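FOR IMMEDIATE RELEASE
Wednesday, July 22, 2026

Casar launches "Flat Surfaces", a tidying service for the top of the television cabinet

Home organising firm Casar has added a service for the one piece of furniture its customers keep leaving off the booking form. Flat Surfaces deals with television cabinets, sideboards and any other ledge at hip height on which a household has been putting things down "just for a minute" for several years.

The idea came out of a survey the firm ran in April among 276 of its own customers. Asked where they would look first for a missing wallet, 83 per cent named the television cabinet. Asked whether they considered the cabinet untidy, most said it was fine.

"People will let us into the loft, the garage and the cupboard under the stairs," said Simin Hosseinzadeh, founder of Casar. "Then we reach for a remote control and they go very quiet. I have been in homes with a remote for a television that left the building before the children were born, and it still has the best spot."

A Flat Surfaces visit lasts 4 hours, a length of time Ms Hosseinzadeh describes as "absurd until you start". Everything on the cabinet is taken off, the top is dusted, and the owner decides what goes back. Phones, wallets and keys get a tray. Remotes get a box. Papers are read, which customers have told the firm is the worst part.

Ornaments, dolls, trophies and soft toys are exempt. Casar's early trials included a firm line on plush, and the line lasted one afternoon.

"I was told they had names," said Ms Hosseinzadeh. "We now dust around them and put them back in the same order."

The service does not cover laundry, including laundry drying in front of the television. Customers who would like the rack moved are asked to move it.

Trays and boxes come from the Lollano range by Hollmann and are included in the price. Flat Surfaces is open for bookings now in Braltula, with the first visits from 28 July. Existing Casar customers may add it to a visit already booked, provided they admit to the cabinet in advance.

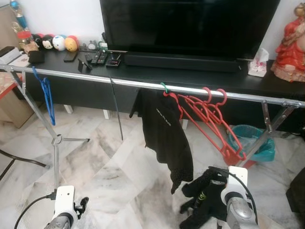
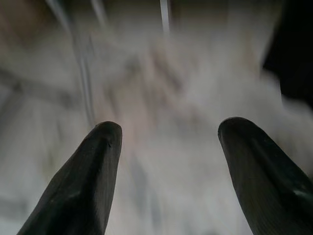 First picture: a television cabinet with remotes, plush toys and tissues all in residence.

ENDS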